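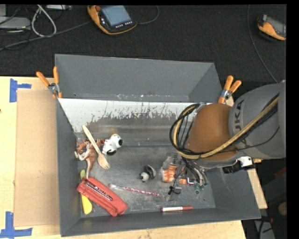

What unit does the net weight column use?

Grams. Items sold by volume have an empty net weight field and a value in net_volume_ml instead.

Mustiva Packaged Goods List

Mustiva is a table of small packaged household and grocery items, with notes on how each package behaves when it is laid in an open bin. It was compiled in Vermont by Fatemeh Tehrani. The current release is the July release.

Contents

items.csv: one row per item, 400 rows
placements.csv: one row per placement of an item in a bin, 1313 rows
categories.csv: one row per category, 20 rows
bins.csv: inside dimensions and surface notes for each bin
CHANGES.txt: corrections between releases

Fields in items.csv

item_id: integer, never reused
category_id: matches categories.csv
package_type: bag, pouch, box, tube, sleeve, blister, other
clear_area: none, partial, full
contents_pattern: plain, striped, printed, mixed
net_weight_g: from the label
net_volume_ml: from the label
length_mm, width_mm, height_mm: measured with the package lying on its largest side

The contents_pattern field describes what shows through the clear area, and any printing on the film goes under package_print in the notes. A clear plastic package with orange and white striped contents is therefore entered as striped even if the film carries no printing at all. Where clear_area is none, contents_pattern is left blank.

Fields in placements.csv

placement_id, item_id, bin_id
rest_face: the side the package came to rest on
near_wall: left, right, front, rear, none
settled: 1 if the shape held after release, 0 if it slumped or unrolled
notes: free text

Bins

The main bin is large, rectangular and dark grey, set on a light wooden tabletop. Its rear corners are held with two spring clamps with orange handles. Leave the clamps on when repeating a placement, as the bins.csv measurements were taken with them fitted.

The bin is not in new condition. The strip at the foot of the back panel is bare or worn and much lighter than the rest, and the bin floor has pale scratches and smudges. Neither was cleaned up or painted over. Anyone sorting items by outline should expect low contrast between pale packages and the light strip, and should check near_wall = rear entries separately.

A second bin, labeled Garba in bins.csv, was used only for boxes and tubes. Its floor is flat to the corners, so rest_face values are not directly comparable between the two.

Measuring

Rigid packages were measured once. Bags and pouches were measured three times and the middle value kept. Trapped air was not pressed out. For 26 items the label weight was missing and the package was weighed full, with weight_source set to scale.

Known problems

Reflective film makes clear_area hard to judge. The line between partial and full was moved once, and older rows were rechecked only for bags.

Items from the Flukik supply list have shortened names. The full names were lost before the first release.

Multipacks count as a single item. Loose pieces taken from a multipack are not listed.

Corrections

Send the item_id, the field name and the corrected value. For dimensions, include the tool used and the side the package was lying on.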